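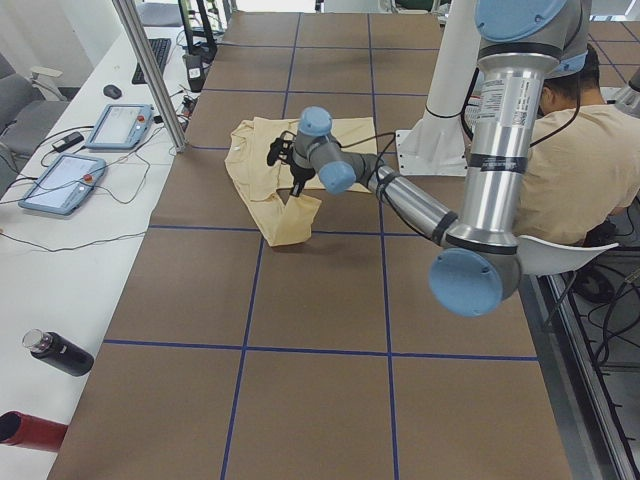
*Shirt folding at the long table.*

**Fivden Garment Library** · Jul 4, 2024

The Fivden Garment Library has revised its folding standard for shirts. The new standard applies to all items returned to the shelves, including those processed by partner branches at Hoxha and Pernen. The main points are set out in this thread. (1/9)

---

**Fivden Garment Library**

The library currently holds 3,678 garments for public loan. Of these, 1,236 are shirts, and shirts account for most of the requests we receive about shelf condition. Members have told us that they cannot find a size without unfolding the whole stack. The revision responds to that concern. (2/9)

---

**Fivden Garment Library**

Step one is preparation. Each shirt is to be laid out fully before any fold is made. Sleeves are pulled clear of the body and the hem is drawn straight. Items with missing buttons, open seams or stains go to the repair shelf and are not folded. (3/9)

---

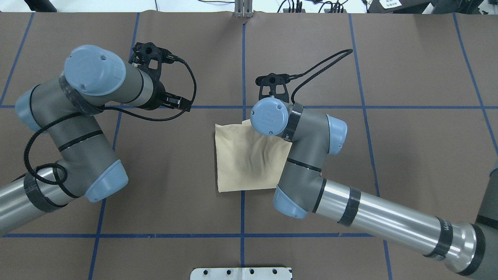 **Fivden Garment Library**

The finished fold for all shirts is now a rectangle. Rolled shirts will no longer be accepted at the shelving desk, as they open in transit between branches. Staff should work toward one straight side first and bring the remaining edges to it. The cream-colored piece on the table has a straight left edge and a nearly level bottom edge, while its upper edge is still uneven. An upper edge in that condition should be opened and folded again before the item is shelved. Soft wrinkles across the surface are acceptable for cotton and jersey. (4/9)

---

**Fivden Garment Library**

Pressing is not required for everyday shirts. Formal shirts continue to be pressed and placed on hangers under the existing rules, and nothing in this revision changes how they are stored or lent. (5/9)

---

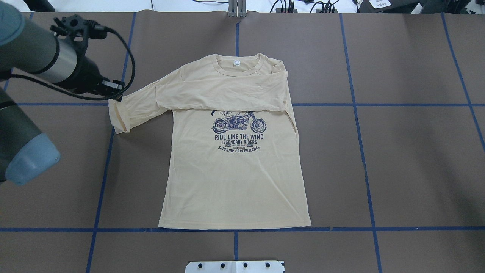 *Photo: Ognjen Mujić / Fivden Garment Library*

**Fivden Garment Library**

Printed T-shirts require separate mention. Many members search for these by their graphic, and a shirt such as "RIDE LIKE THE WIND" is difficult to identify once the lettering has been folded inside. Long sleeves are to be brought in and smoothed flat, and the final fold should leave part of the print on the outside. The neck label must remain easy to reach at the collar. (6/9)

---

**Fivden Garment Library**

Stacks are limited to nine shirts. Taller stacks lean, and the lower items lose their shape. Sizes are kept in separate stacks, with the folded edge facing the aisle. Shelf cards printed under the Revar labeling system remain valid and do not need to be replaced. (7/9)

---

**Fivden Garment Library**

Members are not asked to fold items before returning them. Please empty the pockets, fasten any zippers and place the garments in the return bin. Damp items should be handed to a member of staff at the desk. (8/9)

---

**Fivden Garment Library**

The revised standard takes effect today at Fivden. Hoxha and Pernen will complete the change by December. Printed copies are available at each service desk, and questions on the folding of particular garments may be addressed to Ognjen Mujić, Collections Care. (9/9)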